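Section 4. Installing the Toseck Line Card

4.1 Before you start

The Toseck line card fits any desktop computer that has a free full-height expansion slot. It connects the computer to the Hakitz weighing platform through the supplied shielded cable. Allow 60 minutes for the full procedure, including calibration in section 4.5.

You need:

Line card, in its antistatic bag
Retaining screw, packed with the card
Shielded cable
Phillips screwdriver, size 2
Wrist strap with clip
Calibration weight, 560 g

Do not open the antistatic bag until step 7. If the seal on the bag is broken on delivery, return the card to your supplier without installing it.

CAUTION: Disconnect the power cord before you remove any cover. Switching the computer off at the front panel does not remove standby voltage from the motherboard.

4.2 Opening the computer

1. Close all programs and shut down the operating system.

2. Set the switch on the power supply, if there is one, to the off position. Unplug the power cord, the monitor cable and all other cables.

3. Press the front power button for four seconds with the cord disconnected.

4. Lay the computer on a flat, firm surface with the removable side panel facing up.

5. Remove the screws that hold the side panel and put them in a tray. Slide the panel toward the rear and lift it off. On some models the panel is released by a latch; see the manual supplied with the computer.

6. Clip the wrist strap to bare, unpainted metal on the chassis. Keep it on until the panel is back in place.

NOTE: Dust on the expansion slots can cause intermittent contact. Remove it with short bursts of clean, dry air. Do not use a vacuum cleaner or a cloth.
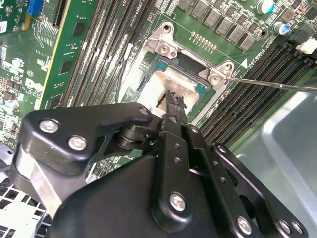 The Toseck card must not be seated in a slot shared with a storage adapter. Consult the slot diagram for your computer and choose a slot with its own connection, preferably the one farthest from the graphics card. To get your bearings, find the processor first: it is on the motherboard, the green board inside the open chassis in the illustration, and most slot diagrams are drawn with the processor at the top. Motherboards are also made in other colors, and the color has no bearing on whether the card will work.

4.3 Seating the card

7. Remove the blank bracket behind the chosen slot. Keep the bracket and its screw in case the card is removed later.

8. Take the card out of the bag. Hold it by the bracket and the top edge. Do not touch the gold contacts.

9. Align the contacts with the slot and press down evenly along the top edge until the card is fully seated. The bracket must sit flat against the chassis. If it does not, lift the card out and repeat this step. Do not bend the bracket to make it fit.

10. Fit the retaining screw and tighten it by hand until it is snug.

11. Check that no internal cable touches the card — the voltage regulator along its lower edge becomes warm in use.

4.4 Closing and connecting

12. Remove the wrist strap, refit the side panel and tighten its screws.

13. Connect the shielded cable to the card and then to port A on the platform. Turn both collars clockwise until they stop.

14. Reconnect the remaining cables, with the power cord last. Start the computer.

15. Install the driver from the Trolside utility. Restart when prompted.

The indicator on the card bracket shows steady green when the driver is loaded. Slow amber means that the platform is not detected; check both ends of the cable. If the indicator stays dark, repeat steps 1 to 11 using a different slot.

4.5 Calibration

16. Leave the platform switched on and unloaded until the Trolside utility reports Ready.

17. Select Calibrate, then Zero. Do not lean on the bench during this step.

18. Place the 560 g weight at the center of the platform and select Span.

19. Save the result. The utility stores it under profile 23, which is reserved for factory weights and cannot be renamed.

NOTE: Repeat steps 16 to 19 whenever the platform is moved, even to another position on the same bench.

For error codes, see section 6.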